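Subject: Re: [office-moves] Low cabinets for the Ludville files

On May 11, 2018, the facilities desk wrote:
> We have settled on the low wooden cabinets for all 7 bays. Box files
> go on the shelf, lying flat, and the top stays clear. Each cabinet
> should take everything a desk needs until September.

I'd like to see the sums behind "everything a desk needs". The Huser and Ng files alone came to 213 when we last did the list, and I can't make that fit. 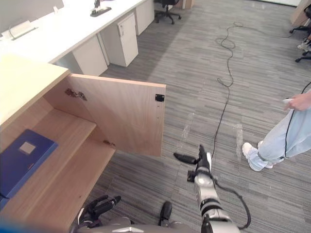 My worry is the doors. They're hinged at the side, and somebody has to find floor space for them every time they want one folder. With a door swung fully open it sticks straight out from the front of the cabinet, and there are desks and a chair on the same stretch of carpet. Zundex quoted us for sliding doors. What happened to that?

Lying flat is the other thing I don't buy. Two files in a stack is fine - anything more and you're lifting the lot to reach the bottom one. 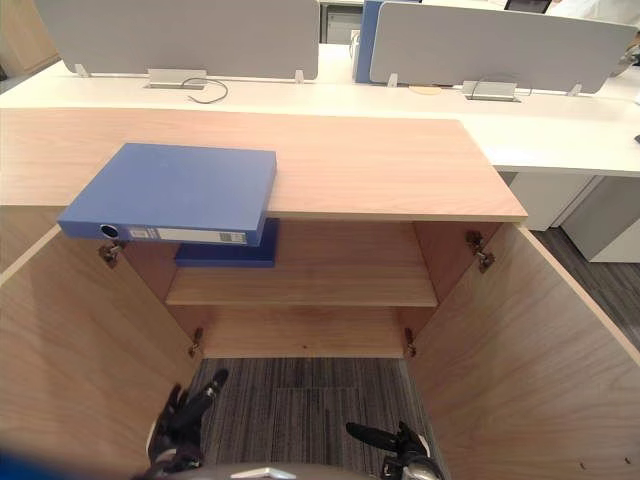

As for keeping the top clear, I give it two weeks. It's a flat surface at a handy height and people will use it. Either allow it and say so, or put the current files up there on purpose and keep the shelf for the closed ones.

Could someone also say whether the shelf height can be changed? If it can, I'd stand the files upright and drop most of this. If it can't, please hold the order for our bay.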